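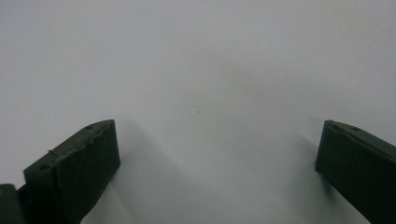 Slide 1. Plain pale surface, dark green at the lower edge.

Speaker notes - Paint a Room Once: preparation and planning for people who rent out or look after older houses
Girnell evening talks, October

Slide 1 stays up while people find seats. Start at 7 even if the back rows are still filling. Say hello, say where the restrooms are, and mention that the handout has all the product types on it so there is no need to copy things down.

Opening. I have painted houses for 18 years, most of them built before anyone in this room was born. Most of the calls I get are about paint that failed within a couple of winters. The owner usually blames the paint. When I scrape a bit off and look at the back of it, I find dust, grease or old chalky paint stuck to it. The paint held on to whatever it was put over, and that layer let go.

Ask for hands: who has painted over wallpaper? Wait. Several hands will go up slowly. I have done it too, once, in my own hallway on Sandhu Street, and I spent a long weekend taking it off again.

Slide 2. Washing. Kitchens need a degreaser, then two rinses with clean water. Bedrooms and halls mostly need a damp sponge and a mild soap. Pay attention to the wall around light switches and behind the headboard, where skin oil builds up. Change the water when you can't see the bottom of the bucket. Let the wall dry overnight.

Slide 3. Testing old paint. Two tests. First, rub a dark cloth on the wall. If it comes away white, the surface is chalking and needs to be washed and sealed. Second, rub a spot with denatured alcohol on a rag. If color comes off, it is most likely latex. If nothing comes off, treat it as oil and use a bonding primer.

Stop here for lead. In a house from before 1978, test before you sand anything. Don't rush this part. If there are small children in the house, get the test done by a certified person and don't use the swabs from the store. Somebody will ask about cost. Tell them to call the county health department first, as some counties help with it.

Slide 4. Filling. Use lightweight filler for nail holes and setting compound for anything deeper than a quarter inch. Two thin coats are better than one thick one. Sand with 120 grit, then 150. Hold a work light flat against the wall and you will see every place you missed. Turn the house lights down for this slide if the switch by the door works.

Slide 5. Primer. People skip it to save a day. The can that says paint and primer in one is fine over a sound painted wall of a similar color. It is no good over bare plaster, filler, water stains or smoke. For stains use a shellac-based primer and open the windows. Tell the Rilurum story: the rental with the brown ring on the ceiling, painted four times by the tenant before me, ring still there. One coat of shellac took care of it. The leak had been fixed years before - say that clearly, or people will think primer fixes leaks.

Slide 6. How much to buy. Walk through the sum on the board. The sample apartment has 1050 square feet of wall after doors and windows come off the total. At 350 square feet to the gallon that is three gallons for one coat and six for two. Buy all of it together and mix the cans in one big bucket, so the color doesn't shift halfway along a wall. Old plaster drinks more, so allow an extra gallon there.

Slide 7. Order of work. Ceiling, walls, then trim. Bjarke Hjaltested does trim first and will say so from the third row. Let him. His reasoning is that it's easier to tape finished trim than to cut in against a wall, and his work looks good. Either order is fine if you let things dry.

Slide 8. Records. Write the color name, sheen, room and month on a piece of tape and stick it inside the closet door or on the back of a switch plate. At the Cirura building I found a note like this in apartment 101 and matched the hallway in an afternoon.

Questions. Likely ones: mold in bathrooms (kill it and dry it out first, fan before paint), ceilings with texture (test for asbestos), and whether rollers can be left overnight (yes, wrapped tight in plastic).

If there is time left, pass around the scraped paint chips in the envelope. Lead-free ones only. Collect them before people leave, and stack the chairs against the left wall.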